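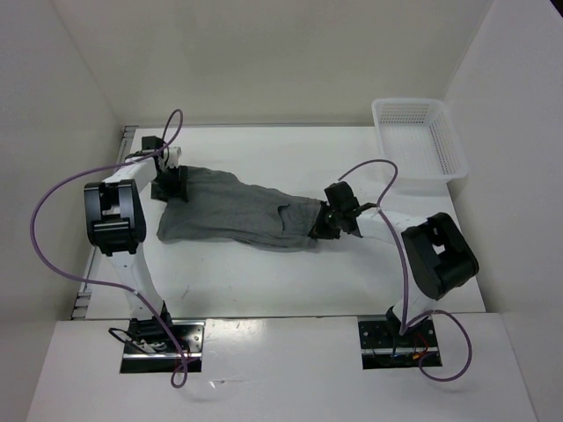 Accueil Actualités Services Agenda Contact

Temps de lecture : 5 min

Maison Bostano, service du linge @maisonbostano
Mardi 3 février. Le service du linge publie ce jour les consignes révisées de pliage des textiles à l'usage des ateliers et des associations partenaires. Elles remplacent la fiche diffusée en août. Fil à dérouler.

Maison Bostano, service du linge @maisonbostano
1/ Les présentes consignes portent sur les pièces de petit et moyen format : torchons, serviettes, vêtements légers. Le linge de lit fait l'objet d'une fiche distincte, consultable à l'accueil du site Ait Brahim.

Maison Bostano, service du linge @maisonbostano
2/ Le pliage s'effectue sur un plan clair, lisse et entièrement dégagé. Les tissus sombres y sont plus faciles à contrôler : un bord qui dépasse ou un faux pli se repère sans déplacer la pièce.

Maison Bostano, service du linge @maisonbostano
3/ La pièce est saisie par ses deux extrémités, puis posée à plat. Il est demandé de tendre le tissu sans tirer. Une tension excessive déforme les mailles et marque les coutures, en particulier sur les jerseys de coton.

Maison Bostano, service du linge @maisonbostano
4/ Les plis peu profonds qui courent dans le sens de la longueur se lissent du plat de la main, du centre vers les bords. Il n'est pas nécessaire de reprendre le pliage depuis le début.

Maison Bostano, service du linge @maisonbostano
5/ Lorsque les épaisseurs sont légèrement décalées le long du bord inférieur, on réaligne d'abord la couche du dessus. Un écart de 2 cm au plus est admis pour les torchons. Aucun écart n'est admis pour les serviettes de table destinées aux réceptions.

Maison Bostano, service du linge @maisonbostano
6/ Un petit rabat relevé à une extrémité doit être ouvert et remis à plat avant le pli suivant. Laissé en place, il crée une surépaisseur et la pile penche.

Maison Bostano, service du linge @maisonbostano
7/ Les pièces de forme irrégulière, plus larges d'un côté que de l'autre, se plient en commençant par le côté large. L'extrémité étroite est ramenée en dernier.

Maison Bostano, service du linge @maisonbostano
8/ Les piles comptent 27 pièces pour les torchons. Elles sont étiquetées à la date du jour et rangées sur l'étagère Punley, pli vers l'extérieur. Les bacs Flendus restent réservés au linge à trier.

Maison Bostano, service du linge @maisonbostano
9/ Pour mémoire, le service a remis en circulation 361 pièces au cours du mois de janvier. Les articles tachés ou décousus sont orientés vers l'atelier de reprise et ne sont pas comptabilisés dans ce total.

Maison Bostano, service du linge @maisonbostano
10/ Mme Latifa Morsy, responsable du service, recevra les référents des structures partenaires pour une présentation des gestes. Les groupes sont limités à cinq personnes. Inscription obligatoire auprès du secrétariat.

Maison Bostano, service du linge @maisonbostano
11/ La fiche imprimable est disponible au format A4. Les structures souhaitant un affichage plastifié sont priées d'en faire la demande par écrit, en précisant le nombre d'exemplaires et l'adresse de livraison.

Contact | Mentions légales | © Maison Bostano, tous droits réservés | Haut de page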